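Revdale Tabletop Arm: Set-Up Guide
Section 4. Teaching the Put-Away Routine

Read this section after you have mounted the arm and finished the joint check in Section 3. Put-Away moves small items from a work surface into a drawer. Allow 40 minutes for the first set-up.

Before you start

The arm must be on firmware 2 or later. The version number shows on the start page of the Gesport control app. If yours is older, update it first and restart the arm.

CAUTION: Keep hands and faces out of the arm's reach while the status light is green. Press the red stop button before you move anything on the surface or in the drawer.

4.1 Set the work area

1. Place the cabinet on a hard, level floor and lock any casters.
2. Open the drawer you want to use until it stops.
3. Take everything out of the drawer.
4. In the app, choose Routines, then Put-Away, then New.
5. Hold the arm by the wrist and guide the gripper to each corner of the tabletop. Press Save Point at each one.
6. Do the same for the four top corners of the open drawer.

NOTE: Points are saved for one drawer at a time. If you change drawers, repeat step 6.

4.2 Add the items

7. Lay the items flat on the tabletop with space between them. Soft bags, small packets, empty bottles and light bowls are all suitable for a first run.
8. Press Scan. Each item gets an outline on the app screen.
9. Tap the items you want put away. Items you do not tap stay where they are.
10. Set the grip to Soft for bags and bowls.
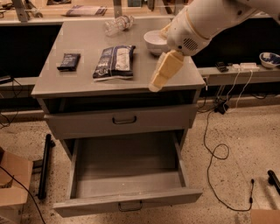
Can the arm open the drawer by itself?
Drawer opening is a separate routine, covered in Section 6. It needs a bar or loop handle and a drawer that slides without sticking.

4.3 Run the routine

11. Stand clear and press Start. The arm moves at half speed on the first run.
12. Watch the first item all the way into the drawer. If the gripper touches the drawer side, press Stop and save the drawer corners again.
13. When the run ends, wait for the status light to turn white before you close the drawer.

CAUTION: Do not push the drawer shut while the gripper is inside it.

Error 175: Item slipped. Change the grip setting and scan again.
Error 204: Drawer not found. Check that the drawer is fully open, then repeat step 6.

If an error comes back after three tries, save the log file and send it to Revdale support with your serial number.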